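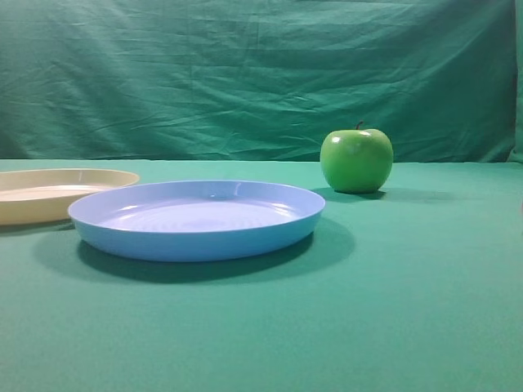
Page 6 of 26

grollness
Ok so I finally gave in and did the green on green for the play kitchen corner. Cloth on the table, same family of green behind it. I love it!! But does the apple just vanish? My sister says I need white.

nikolaidis_k
Your sister's wrong, sorry. The stem alone saves it. I'd iron that backdrop though.

grollness
Ha, I did iron it (once, in January). The table cloth came out pretty smooth except for the fold

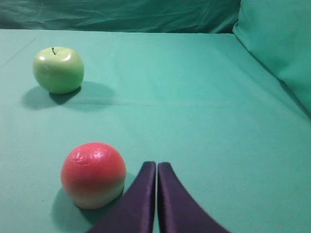
and I can live with that one. What bugs me more is the apple being off by itself near the back. Should it go on the blue plate or stay put?

Novach
Stay put. And keep the peach on the cream plate, that's the best thing you've got going.
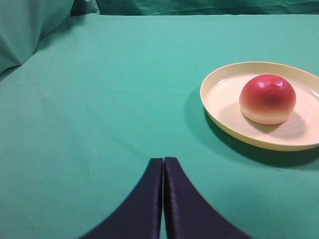 Peach on the cream plate

elar26
Disagree with Novach, red on cream is kind of loud next to all that green. I'd try it on the blue one.

Embla Myklebust
No no, leave the blue one empty! Kids need somewhere to put stuff. I'd just pull the two plates apart a little, the rims are super close.

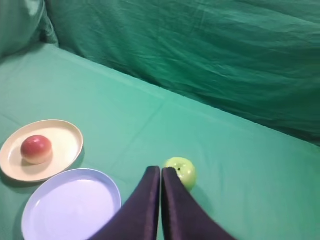

Both plates, peach still on the cream one

grollness
Fine, moving the plates tonight. Peach stays. Elar, you can yell at me later.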